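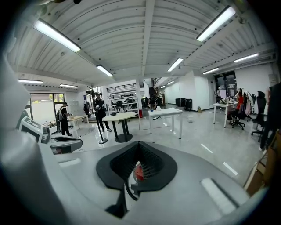 By the Opinion Desk, Munro Valley Weekly | 10/15/25 | Filed under: Opinion, Local

Pradton should keep its tool library open in the evening

The Pradton branch library has lent out tools since before I moved here. You sign a form, you show your card, and you go home with a tile cutter or a post hole digger for a week. Now the town wants to cut the tool desk back to weekday mornings, starting in December. The reason given is that mornings are cheaper to staff. I think this is a mistake, and I would like to say why before the vote.

Start with who borrows tools. People who work during the day fix their houses at night and on days off. A desk that closes at noon is closed to most of them. The people who can come in at ten in the morning are mostly retired or working from home, and I am glad they have the service, but many of them already own a drill. The renter on Grosia Street who needs a drain snake one time does not.

The savings are small. The town's own handout puts the evening hours at 70 dollars a shift, for two shifts a week. I have sat through meetings where we spent more than that on a banner. If the desk has to lose hours, take them from the mornings, when I have stood at the counter and been the only person in the room.

The handout also says that evening use has dropped. It has. It dropped after the return slot was moved to the back lot and the sign was taken down during the roof work. The sign never went back up. I met a neighbor last month who has lived 2 blocks away for years and thought the tool desk had shut for good. Before the town decides that people do not want a service, it should put the sign back up and wait a season.

Some people say that tools are cheap now and anyone can buy what they need. I looked into this for myself. A tile saw good enough for one bathroom floor costs more than I want to spend on something I will use for a weekend. The cheap ones are cheap for a reason. I bought one years ago, it wandered on every cut, and it sat in my shed until I gave it away. A borrowed saw that has been looked after is a better saw than most of us would buy.

There is also the matter of storage. My garage is 20 feet deep and I still cannot park in it. A good part of what is in there came out of its box one time. Every house on my street has the same ladder, the same pressure washer and the same set of clamps. I don't think that makes any of us more independent. It mostly makes us step over things.

I will grant the other side one point. Late returns are a real problem. When I wanted the floor sander last spring it was 15 days overdue, and no one at the desk could tell me where it was. A fine would help, and so would a limit on how many items one card can hold. Those are easy rules to write. Cutting the evening hours will make late returns worse, as people with day jobs will have a harder time bringing things back.

Munro has kept its desk open until eight and charges a small yearly fee. I would pay a fee. I think most regular borrowers would, as long as anyone who can't afford it could skip it.

The comment period is open until the end of the month, and the forms are at the front desk of the branch. Fill one out, and write down what time of day you would be able to come in.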